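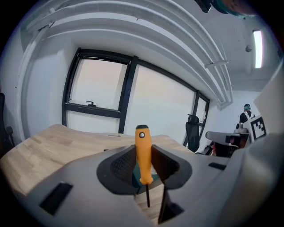

Kaczorowski Institute Opens Applications for Fellowship in First-Person Research Methods

The Kaczorowski Institute is accepting applications for a new fellowship in the study of lived experience, open to doctoral students and early-career researchers in psychology, philosophy, anthropology and the performing arts. Applications close at the end of October.

The fellowship, funded by the Vateck Foundation, will support research on attention and skilled movement. Fellows will be trained in interview techniques that help people describe brief moments of their own experience in detail, such as the seconds before a musician starts to play or a climber shifts weight from one hold to the next. They will also learn to set those descriptions next to timing data and recordings of breathing and heart rate.

Each fellow will receive a monthly stipend of $3000 for 27 months, along with a desk at the institute and access to the recording rooms at its Fludura building. Travel to one conference a year is covered. Fellows may remain enrolled at their home university, but they are expected to be on site during the two teaching blocks in spring and fall.

Training begins with a 60-hour course in interviewing. Participants work in pairs, taking turns as interviewer and interviewee, and then transcribe and code their own sessions. A second course deals with analysis, including how to compare accounts from different people and how to report disagreements between coders. No earlier experience with interview methods is required.

Fellows will have use of Plillutance, the institute's archive of interview transcripts. The archive holds material from roughly 30 studies, most of them with dancers, actors and craftspeople. Transcripts can be searched by topic and by the type of experience described. Audio is available on request where the original participants agreed to its reuse.

Applicants should submit a résumé, a research proposal of no more than four pages, a writing sample and the names of two references. Proposals should state who will be interviewed, what experience is under study and how consent will be handled. Joint proposals from two applicants in different fields are welcome and will be reviewed as a single application.

Shortlisted applicants will be invited to an online interview. Application forms and the full terms of the fellowship are available from the institute's fellowship office.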